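**Restdale tenants get new front door locks from August**

The housing company Petix will change the locks on all entrance doors in its Restdale buildings, starting in August. The work covers 295 apartments and is planned to continue into the autumn. Tenants in Wolde Street are first, and the houses near Clustside station come after them.

The present locks were put in 47 years ago, when the buildings were new. Spare parts for them are no longer made, and last winter several doors could not be closed properly for days at a time. In the cold weeks of January, the stairways in two of the houses were so cold that tenants complained to the city.

According to a letter that Petix put in all mailboxes this month, each household will receive 2 keys without payment. An extra key costs 45 dollars and must be ordered in writing at the Restdale office. The company explains the price with the type of key, which can be copied only by the maker of the lock. In the tenants' meeting this price was the point most discussed. Families with grown children, and older people who give a key to a home nurse, said that two keys are too few. Petix has promised to look at such cases one by one, but it did not promise free keys.

The doors of the apartments themselves are not part of the work. Cellar doors and bicycle rooms will be changed next year, if the money is enough. Until then the tenants must keep their old key for these rooms, also when they already have the new one for the entrance.

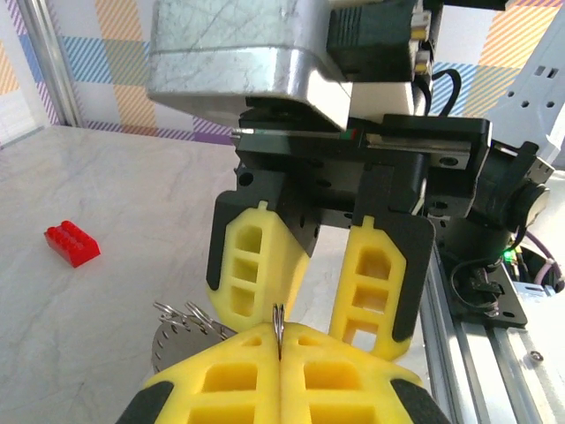 Old entrance keys must be given back at the office before the end of the month in which the new lock is put in. The office asks for the key only. Tenants are requested to take off private things before they come, such as metal rings linked one into another, or a flat round disc like the gray one with small holes along its rim, as the office can't keep them or send them on later. Whoever does not return the old key will not be fined, but the company will write it down and ask again when the tenant moves out.

The office is open in the morning from eight to noon, and during the lock work also from four to six in the afternoon. A neighbor may collect the new keys if he or she brings a signed note from the tenant. Tenants who are away in August can agree on another time by telephone.

The rent will not be raised for the new locks, Petix writes. The yearly letter about heating and water costs comes in the autumn as usual.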